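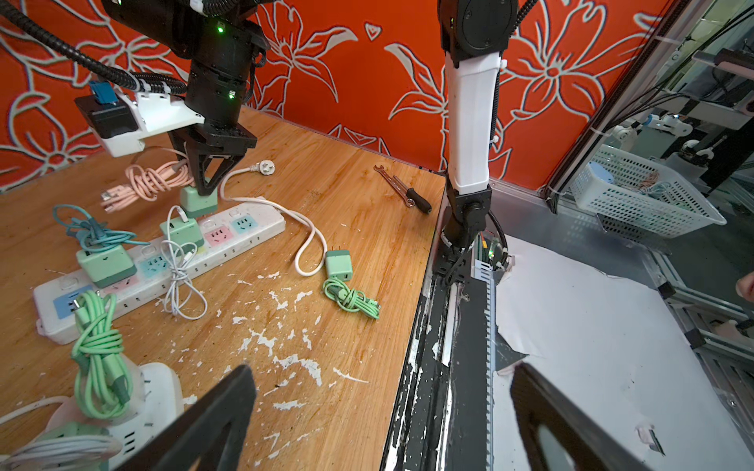

**레드게이트 기술학교 학생팀, 전원 플러그 체결 과제 '팝(Pop)'의 기록 데이터와 작업 절차 공개**

*두 팔 로봇을 이용한 충전기 삽입·분리 과제, 닐론 경진대회 조작 부문 출품*

레드게이트 기술학교(Redgate) 자동화과 학생팀이 3월 15일 목요일, 로봇 팔로 충전기를 멀티탭에 꽂고 빼는 과제 '팝(Pop)'의 작업 절차서와 기록 데이터를 공개했다. 팝은 자동화과 정규 수업 '조작 실습'의 학기 과제로 시작되었으며, 같은 학과의 로봇 동아리가 이어받아 학생 경진대회 닐론(Nilon)의 조작 부문에 출품한다.

공개 대상은 원격 조작으로 수집한 시연 기록 1349건, 기록별 판정표, 작업대 배치 도면, 그리퍼 접근 각도에 관한 기술 문서이다. 기록의 총 길이는 약 81시간이다. 실패로 판정된 시연도 삭제하지 않고 판정 코드를 붙여 포함했다.

## 과제 개요

팝의 기본 동작은 파지, 정렬, 삽입, 이탈의 순서로 구성된다. 로봇은 작업대 위에 놓인 충전기를 두 손가락 그리퍼로 집어 멀티탭의 지정된 소켓 위로 옮기고, 핀의 방향을 맞춘 뒤 수직으로 눌러 삽입한다. 이탈 동작에서는 꽂혀 있는 충전기를 집어 소켓 축을 따라 뽑은 뒤 작업대의 빈 영역에 내려놓는다.

학생팀이 플러그를 대상물로 정한 것은 지난 학기 수업에서 다룬 블록 쌓기 과제와의 차이 때문이다. 블록은 위치 오차가 있어도 대체로 쌓이지만, 플러그는 핀과 소켓 구멍의 위치와 회전이 모두 맞아야 들어간다. 또한 삽입 직전에는 그리퍼와 충전기 몸체가 소켓 구멍을 가리므로, 위에서 내려다보는 고정 카메라만으로는 정렬 상태를 판단하기 어렵다. 학생팀은 이 문제를 손목 카메라 영상과 고정 카메라 영상을 함께 기록하는 방식으로 다루었다.

케이블도 과제 범위에 포함된다. 충전기에 연결된 케이블은 팔의 움직임에 따라 끌리거나 인접 소켓을 덮을 수 있다. 수업 초기의 절차서에서는 케이블이 없는 충전기만 사용하도록 규정했으나, 2월 개정판부터는 케이블이 연결된 상태와 분리된 상태를 모두 허용한다. 작업대에는 묶인 케이블과 풀린 케이블을 섞어 배치하고, 배치는 조작자가 아닌 다른 팀원이 정한다.

## 시스템 구성

작업 셀은 알루미늄 프레임과 유리 패널로 구획되어 있다. 작업에는 로봇 팔 2대를 사용한다. 한쪽 팔이 충전기를 옮기는 동안 다른 팔은 멀티탭을 눌러 고정하거나 케이블을 소켓 바깥으로 밀어낸다. 어느 팔이 어떤 역할을 맡을지는 시연 시작 시점의 배치에 따라 조작자가 결정하며, 그 선택은 기록의 머리말 항목에 남는다.

손목 카메라는 브래킷으로 손목 측면에 고정한다. 브래킷의 요구 조건은 그리퍼 양쪽 손가락의 끝이 항상 화각 안에 들어올 것, 손목이 회전해도 케이블 도관과 간섭하지 않을 것이었다. 초기 설계는 두 번째 조건을 만족하지 못해 손목 회전 범위를 제한한 상태로 사용되었고, 이 기간의 기록에는 별도의 버전 표시가 붙어 있다. 현재 설계 파일은 기술 문서의 부록에 수록했다.

제어와 기록에는 학생팀이 작성한 프로그램 플라나르(Flanar)를 사용한다. 플라나르는 관절 각도, 그리퍼 개폐량, 카메라 영상을 공통 시각으로 묶어 저장하고, 시연이 끝나면 조작자에게 판정 입력을 요구한다. 판정이 입력되지 않은 기록은 다음 시연을 시작할 때 보류 폴더로 이동한다. 영상 프레임이 누락된 구간은 보간하지 않고 결측으로 표시한다.

## 판정 기준

판정은 4단계 코드로 기록한다.

- **A**: 지정 소켓에 완전히 삽입되고, 그리퍼를 놓은 뒤에도 충전기가 자세를 유지함
- **B**: 삽입되었으나 충전기 바닥면과 소켓 면 사이에 틈이 남음
- **C**: 지정하지 않은 소켓에 삽입됨
- **D**: 삽입하지 못했거나 충전기를 떨어뜨림

이탈 동작에는 같은 코드를 쓰되, 인접한 충전기가 함께 빠진 경우를 C로 본다. 판정은 조작자가 먼저 입력하고 다른 팀원이 영상을 보고 다시 입력한다. 두 판정이 다르면 지도교사의 확인을 받는다. 공개 판정표에는 최초 판정과 최종 판정이 모두 들어 있다.

기록 책임을 맡은 난나 율(Nanna Juhl) 학생은 "B와 D의 경계가 가장 자주 문제가 되었다. 핀 끝만 걸린 상태에서 그리퍼를 놓으면 충전기가 기울어진 채로 서 있는 경우가 있다. 절차서에는 그런 경우를 D로 적도록 했고, 개정 전 기록은 전부 다시 판정했다"고 말했다.

## 수업 운영

조작 실습 수업은 기구 설계, 원격 조작, 기록 검토로 나뉘며 학생은 학기 중 역할을 교대한다. 조작자는 처음에 충전기를 집고 내려놓는 동작만 연습하고, 정렬 연습을 마친 뒤 삽입 시연에 참여한다. 연습 중의 기록은 공개 데이터에 포함하지 않았다.

모든 시연에서 멀티탭은 전원에 연결하지 않는다. 멀티탭의 입력 플러그는 작업 시작 전에 조작자가 직접 확인하며, 확인 항목은 플라나르의 시작 화면에도 표시된다. 팔이 동작하는 동안 셀 안쪽으로 손을 넣는 것은 금지되어 있고, 물체를 다시 배치할 때는 두 팔을 대기 자세로 보낸 뒤 구동을 정지한다.

지도교사 드윈웬 메러디스(Dwynwen Meredith)는 "평가 대상은 삽입 성공 여부보다 기록의 재현성이다. 다른 학생이 배치 도면과 판정표만 보고 같은 조건을 만들 수 있어야 과제를 이수한 것으로 인정한다"고 밝혔다.

기구 설계를 담당한 에세키엘 하라미요(Ezequiel Jaramillo) 학생은 그리퍼 접근 각도 문서의 작성자이기도 하다. 이 문서는 이웃 소켓에 이미 충전기가 꽂혀 있을 때 손가락이 들어갈 공간을 확보하는 방법을 다룬다. 문서에 따르면 손가락을 멀티탭의 긴 방향과 나란히 벌리면 이웃 충전기에 닿기 쉬우므로, 직각 방향으로 파지한 뒤 하강하는 것을 기본으로 한다. 대형 어댑터처럼 몸체가 넓은 경우의 예외 절차는 별도 항목으로 정리했다.

## 대회 출품과 남은 작업

닐론 조작 부문은 참가팀이 제출한 과제 정의와 기록을 심사한 뒤 현장 시연을 진행한다. 현장에서는 심사위원이 충전기와 케이블의 배치를 정한다. 학생팀은 원격 조작 시연과 함께, 공개 데이터로 학습한 정책의 자율 동작을 별도 항목으로 제출할 예정이다. 자율 동작의 성능 수치는 평가가 끝나지 않아 이번 자료에 포함하지 않았다.

학습을 담당하는 히메나 바뉴엘로스(Ximena Bañuelos) 학생은 "현재는 파지와 이송 구간을 먼저 평가하고 있다. 삽입 구간은 손목 영상의 해상도를 낮췄을 때 결과가 달라져서, 입력 조건을 고정한 다음에 다시 측정한다"고 설명했다.

알려진 제한 사항은 다음과 같다. 기록에 사용한 충전기의 색과 형태가 다양하지 않다. 조명은 실습실 천장등으로만 구성되어 시간대에 따른 변화가 적다. 힘 센서 값은 기록하지 않았으므로 삽입 시의 접촉력은 데이터에서 직접 확인할 수 없다. 작업대 표면을 교체하거나 덮개를 추가한 기록은 아직 없다.

## 자료 이용

데이터와 문서는 교육 및 연구 목적으로 이용할 수 있으며, 레드게이트 기술학교 자동화과에 신청하면 내려받기 안내를 받는다. 판정 오류를 발견한 이용자는 기록 번호와 해당 시각을 적어 학과로 보내면 된다. 수정 사항은 판정표의 다음 개정판에 반영하고, 이전 판도 함께 보관한다.

**문의**
레드게이트 기술학교 자동화과
대외 협력 담당 에르메네힐도 베세라(Hermenegildo Becerra)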